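Kerkorano bin cell: dropped grips and wall contact faults — frequently asked questions

Maintained by Defne Akyol, Kondside. Last revised in September. Covers cells running the Casovlow grip controller in shared bins.

What went wrong?

The arm closed on an open-topped container, reported a good grip and began its lift before the fingers had settled. The container tilted, caught the bin wall and was dragged along it. The force limit did not trip because the contact built up slowly. The arm stopped only when the joint position error went over its limit.

How often did it happen?

The log for the affected period holds 2,380 picks. Of these, 2,126 finished normally. The rest ended in a stop, a drop or a manual reset. Not all of them were this fault. Doğukan Tekin is still sorting the drops, and we will not publish a split until he has finished.

Was anyone hurt?

No. The cell was closed each time. In one case an operator reached for the bin after a drop while the arm was paused but still powered. That was logged as a near miss and led to the change in the reset steps below.

What is the cause?

There are two.

The first is the grip check. It looked at finger position and ignored motor current. A thin rim can hold the fingers at a believable width without being properly held. One finger inside the mouth of a container and one outside is the usual case.

The second is the wall model. The bin was entered as a box with straight sides. The real bin has flared sides and a sloping inner wall, so the planned path cleared a wall that was not where the software thought it was.

Does the worn bin make it worse?

Possibly. Güven Keskin thinks a rough surface grabs an object that would otherwise slide. We have not tested this with a new bin. Wear on the slope is not a reason to take a bin out of service, but cracks are.

Which version has the fix?

Build 836 and later. It adds the current check and accepts a sloped wall. The wall shape is not filled in for you — measure your own bin and enter it, or the old box stays in use.

My cell shows "grip OK" and then drops the object. Is that the same fault?

Check the log. If the current trace is flat after the fingers close, yes. If it rises and then falls away, look at the finger pads first. Ataberk Özkan has seen worn pads give much the same result at the Ağca site.

How do I clear a stop with an object still in the gripper?

Press the emergency stop. Wait for the drive light to go out. Hold the object from below, then release the fingers by hand. Keep your other hand out of the space between the gripper and the wall. Do not use the jog keys to pull the object free. After any wall contact, check that the bin is still square to its tape marks and that the clamp is tight.

A software pause is no longer accepted as a safe state for reaching into the bin.

How many retries are allowed?

Three. After the third failed grip on the same object the cell stops and waits for an operator. Earlier builds had no limit, and a cell could go on pushing one object into a corner until somebody noticed.

Do I need to empty the bin before restarting?

No, but anything touching the container being picked should be moved away from it. Long handles are the main problem, as they can lift with the container and shift the load.

Who do I report a new case to?

Kaan Dağdelen, through the Kondside fault desk. Send the log, the build number and a photo of the bin taken before you move anything.

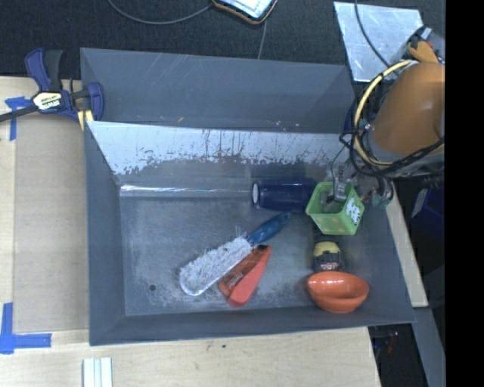
Gripper on a green square-mouthed container in a mixed bin, with part of the gripper inside the opening.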